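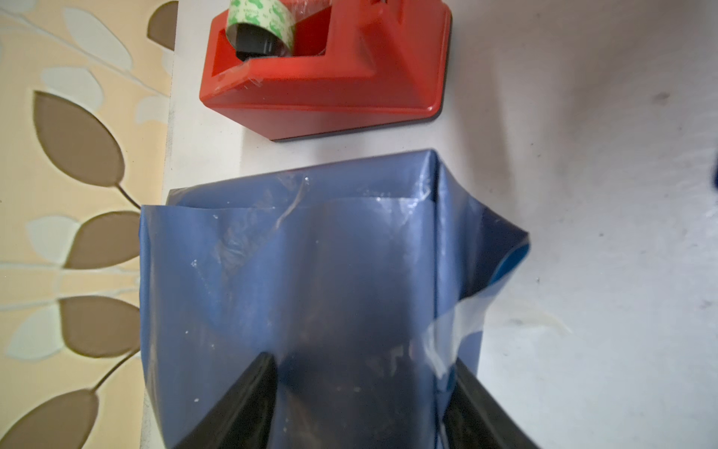 Wrist cam, both fingers in the blue film, tape dispenser behind

Gripper re-closes by itself after comms drop, anyone else seen this?
Posted by Craig Skinner, 13th January

Quick one before I have to pack up. Bag folding job, thin blue plastic film, two finger gripper on the Vetex controller. Been fine for ages. This arvo the gripper comms dropped mid cycle, fault cleared, fingers opened like they should, I went to straighten the film and they shut again. No command from me. No program running either, it was paused.

Got the web of my hand. Not bad, bit of a bruise, but I didn't enjoy it. Force limit is set low for the film so I got off light.

Log has the drop at line 1,416 then reconnect, then "target reached". What target?? I never sent one after the open.

Have done: swapped the gripper cable, reseated the connector, power cycled the lot. Happened again on the 6th try, hands well clear this time.

Ideas?

Myung-ja Ham
Stale setpoint. Your controller has the last close sitting in the buffer and resends it when the link comes back. The open you saw was the fault routine driving the fingers direct, so the buffer never heard about it. We had the same at Furncombe on a different gripper.

Clear the buffer in the fault handler. Before the reconnect, not after.

Craig Skinner
ok that makes sense. where does that live? I've got a fault handler but it's basically whatever came with it

Myung-ja Ham
Should be an on_link_lost or similar. Send it a zero move, or set target = current position. Then require a fresh command before motion is enabled again.

Gun-woo Ji
Disagree it's the buffer, or not only. Thin film is a pain for grip detection. Fingers meet, gripper thinks it's got nothing, some of them will retry the grasp on their own. What's your grip retry set to? If it's anything but zero that's your "no command" close right there.

And what's the link timeout? Default on a few of these is 1,000 ms, people bump it to 2,000 to stop nuisance faults and then wonder why everything happens late.

Craig Skinner
retry is 2. timeout is 2,000, guilty. The tip does lose the film a fair bit, it's slippery stuff and I've never got a reliable "object detected" off it

Gun-woo Ji
Well there you go.

Myung-ja Ham
Retry doesn't explain it happening after an open though. It would retry straight after the missed grasp. He opened, then it closed, with a reconnect in between. I'd still look at the buffer first.

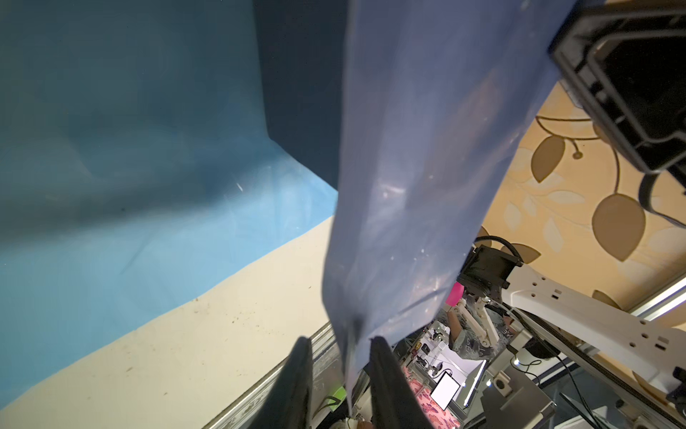 Ourania Galanis

Same sort of film between the fingers, and look past it. Someone at the back with an arm out toward a small white arm, and the rest of the gear is all pretty close together. So while you two argue buffer vs retry, can I ask what's stopping anyone's hand being in there when the link comes back?

A pause isn't a stop. If you're touching film between fingers, the gripper supply needs to be off. Software fix is good, do it, but it isn't what I'd trust my fingers to.

Craig Skinner
fair. there's an e-stop but it only drops the arm, gripper is on its own supply. Was like that when we got it

Ourania Galanis
Then that's the actual problem IMO. Closing on you is a nuisance if the power's off and an injury if it isn't. Put the gripper supply through the safety relay. Half a day's work for a sparky, maybe less.

Gun-woo Ji
Careful, cut power on some grippers and they hold whatever they've got. If the hand's already in there you've locked it in. Check what yours does unpowered before you wire anything.

Ourania Galanis
Yes, check. Still rather held at low force than squeezed again by a retry. And work out how you'd open it by hand.

Rónán Hanrahan
We went through this with an Arango unit. Ended up doing both, relay on the supply plus manual reset, so the link can come back all it likes and nothing moves til someone presses the button. Annoying for the first week then you forget its there.

Also write it up Craig, even for a bruise. Ours only got fixed when the second person got pinched and the first one said oh yeah that happened to me.

Craig Skinner
Written up. It's tagged out for now. Retry to 0, timeout back to 1,000, and I'll have a go at the on_link_lost thing with the fingers on a bit of foam instead of me. Relay has to wait for the sparky, February probably.

Myung-ja Ham
Post the log either side of 1,416 when you get a sec. I want to see if target changes before the reconnect.

Craig Skinner
will do, on the other laptop

Recent threads
Brason finger pads peeling, which glue?
Gripper won't home after power cut
Vetex pendant freezes on colour theme change
Folding thin film without static, what works
Where to mount the e-stop on a shared bench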